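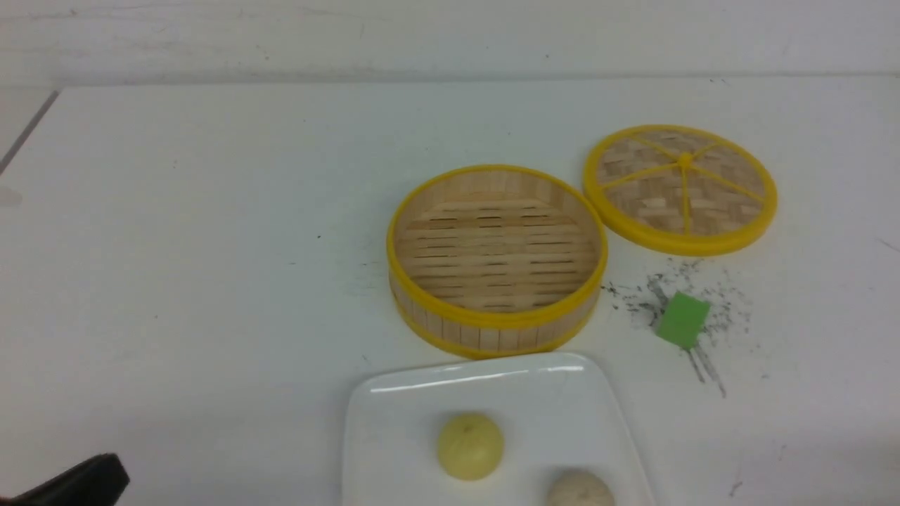 A bamboo steamer, its lid, two buns and a scatter of dark crumbs on the table at Skilstead.

Two hundred buns into a basket, and then what?

I spent a morning in Cairns watching people teach a machine to put buns in a steamer. Skilstead pays operators to guide the gripper through the job while the cameras record. When I arrived they had 177 good runs and wanted 200. Ayodele Akpan, who runs the room, was proud of the tally, and I can see why. It is slow work and his crew are careful.

My trouble is with the word "good". A run counts if both buns reach the basket and the lid goes on. Fumbles are thrown out. There were 11 of those the morning I visited, and I would have paid more for them than for the rest. A kitchen hand learns a fair bit from the bun that rolls away.

Then there is the table. It's white, the wall behind it is nearly white, and a green block sits in a patch of dark specks. I asked Fiona Ogilvie, who sorts the recordings, whether the mess was part of the lesson. She said wiping up was a separate task with its own folder. So the system gets one lesson on buns and another on crumbs, and we are meant to trust that it will put the two together in somebody's galley at dinnertime.

Perhaps it will. The people selling Kasel, the software all this feeds, say variety comes with volume. I'd like to see that shown before it is printed on a brochure. Two hundred goes at the same table with the same steamer is a lot of one thing. I'd take half as many from four different kitchens, with dented pots, poor light and a cook who is in a hurry.

Akpan told me other kitchens are planned once the count is met. I asked which ones, and he said that was still being sorted out.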